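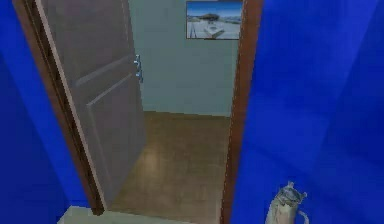

Training a door-opening policy in simulation: the short version

Before you start, you need the Hildale scene pack and a free evening. Two evenings if you skip step 2, as I did.

1. Load one room and leave the others alone. Elisa Monti loaded all 70 on her first try and had time to cook dinner.

2. Randomize the hinge friction before you touch the wall colors. Repainting is more fun and did very little for us. With fixed friction, the policy learned one door beautifully and treated the rest as walls.

3. Start each episode with the door at a random angle, fully open included. A policy that has only met closed doors will grope for the handle of an open one with great dedication.

4. Reward the gripper for getting through the doorway. We used to reward handle contact, and got a robot very fond of handles.

5. Run 2,497 episodes, then test on 19 doors held out of training. Ours got through all but 2, both with round knobs. Lucrezia Farina says knobs are a separate paper. She said that in April, too.

Save the seeds with your logs. Ask Ada Cocco where ours went.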